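Notes from the Eltham bench, 5/17/26

Okay, so the arm. A few of you asked at the last open evening whether it was ever going to leave the computer, and I mumbled something and went to put the kettle on. Time for a proper update!

For anyone new to the newsletter, I've been working on a small robot arm job at the Eltham workshop (the long bench at the back, under the shelf with all the paint). The idea is a helper for putting together the little red boards that go into our door chime kits. We want to make 100 of those kits for the fall fair, and last year's batch just about finished off my patience and my neck. Picking up tiny parts with tweezers is fun for the first evening. After that it's something you do while complaining.

Back in April I got everything moved over to Gosura, the simulator we settled on after I'd spent far too long fighting with the other one. It runs on the old McIver desktop, and if you've ever wondered why that corner of the room is so warm, well, now you know. The fan sounds like a hair dryer. I've put felt pads under the case and they've helped a bit.

I do most of my practice on a bar scene that came with the software, mostly because I like the lights. The arm sits on a plank tabletop with its base plate flat on the wood, and I scatter the board and the loose parts out in front of it and let it try. Moving the parts between runs is the bit I enjoy most. It's like setting a very small, very fussy dinner table.
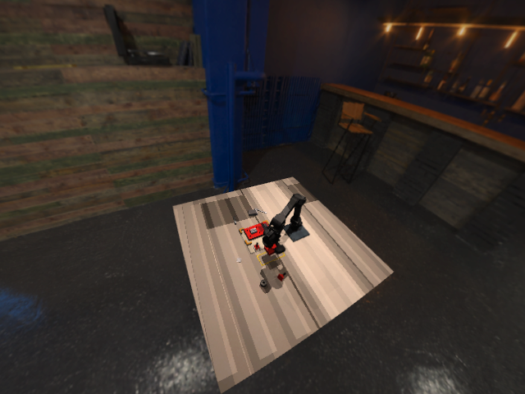
Can I try the simulator at home before I buy any hardware?

Sure, and I'd really suggest it. Most of what I've learned so far came from the software side, and a mistake there costs you a restart instead of a bent finger on a gripper. Come by the bench with a laptop and a USB stick and I'll copy the project folder over for you. Leave plenty of disk space free, the textures are huge.

The thing I've been stuck on lately is the approach. If the wrist comes down too steeply, the fingers crowd the board and there's hardly any room left to close on the part next to it. I've been tipping the forearm a little further out and slowing the last stretch way down, and my most recent batch of 40 runs went much better than the one before (I did a small dance, sorry to whoever was using the drill press). The small parts are still a pain. I think my friction setting is off, and if anybody has a feel for that kind of thing, please come and poke at it with me.

Render is the name of the shared folder where I save the stills and settings, which I admit was lazy naming. Look in there if you want the joint limits or the parts list. Please don't tidy it! I know it looks like a mess, but I know where things are.

On the real-world side, the base plate for our own arm is cut and drilled, and I need 3 more clamps that will fit the edge of the bench. The ones in the red bin are too shallow, I tried. I'm also after a decent power supply, and I'd happily trade for one. I have a box of stepper motors that I keep promising to do something with.

I'll be at the back bench most evenings until the fair kits are done. The spare stool wobbles, so grab one from the front if you're planning to stay a while.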